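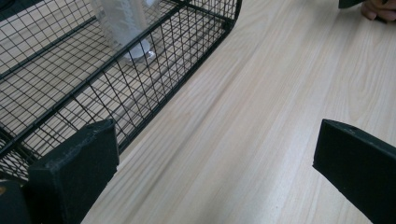 Okay friends, a few of you asked how the great countertop cleanup is going, so settle in, I've made tea and I have opinions about baskets.

Some background for the new folks. When we moved into the apartment on Pimentel, every cup we owned lived on the counter next to the sink. All of them! My sister counted once to make a point and got to 46, and there are two of us living here.

So I started with one wire basket. Plain black mesh, open grid, nothing fancy. I wanted something I could see through, because if I put things in a closed bin I forget they exist and then I buy them again (ask me how many vegetable peelers I own. Please don't.)

The rule is that the basket is for the cups we grab all day long, the plastic ones for water and juice and rinsing out paintbrushes. If it doesn't fit in the basket, it goes up in the cabinet or over to the donation box in the hall.

Brahim Kabbaj, who lives downstairs and has the tidiest kitchen I have ever stood in, told me to keep the basket on the table for a week before deciding where it should live. I thought that was a silly extra step and I was wrong, because I moved it three times.

First spot was by the stove. Greasy, no. Second was on top of the fridge, and I'm five foot two, so also no. Right now it's winning on the end of the table, where you can reach it from a chair and there's still room to put a plate down.

Things I've learned about wire mesh: crumbs go right through it, so you do have to lift it up and wipe underneath. A damp cloth is plenty. And tiny things like bottle caps and birthday candles will drive you up the wall, so give those a jar.

Somebody asked about scratches on the tabletop. I stuck little felt dots under the corners, from a sheet my neighbor Davoud Abbasi had left over from his chairs, and I slide it around without worrying now.

Next up is the drawer under the microwave, which has takeout menus in it from a city I no longer live in. I'm giving myself until November. If you have a drawer like that, tell me what's in yours, I'd love the company!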